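Tutine Reflection Journal
by Kovatent

A guided notebook for working out what you believe and where you got it from. Each entry starts with a short prompt, followed by open space to write. The prompts ask about things you were told as a child, advice you still repeat, and opinions you have dropped along the way.

The journal has 200 pages, divided into 4 parts:

Things I Was Taught
Things I Found Out
Things I Changed My Mind About
Things I Keep

You can start in any part. Most entries take one sitting. Every part closes with blank pages for quotes, letters or anything that doesn't fit a prompt.

Details
Cover: cloth over board
Paper: cream, unlined on the left, lined on the right
Binding: sewn, lies flat when open
Ribbon markers: 3
Cover colors: slate, moss, rust, plain linen

Fountain pen ink may show through a little. Ballpoint and pencil are fine. The paper is not meant for paint or markers.

The prompts come from the Wijesinghe workshops on memory and personal writing, and were revised for this edition last August. Owners of the first edition will find the third part mostly new – the others have small changes in wording.

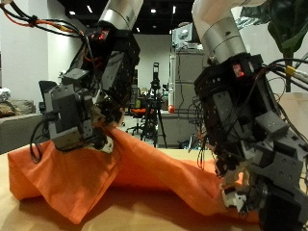
Orange cloth on a light tan wooden tabletop.

Shipping and returns
Orders go out from our Ornavier shop. Unused journals can be returned in their wrapping. We can't take back copies that have been written in.

Also available: refill prompt cards, spare ribbon, gift sleeve.

Page updated 25 March 2024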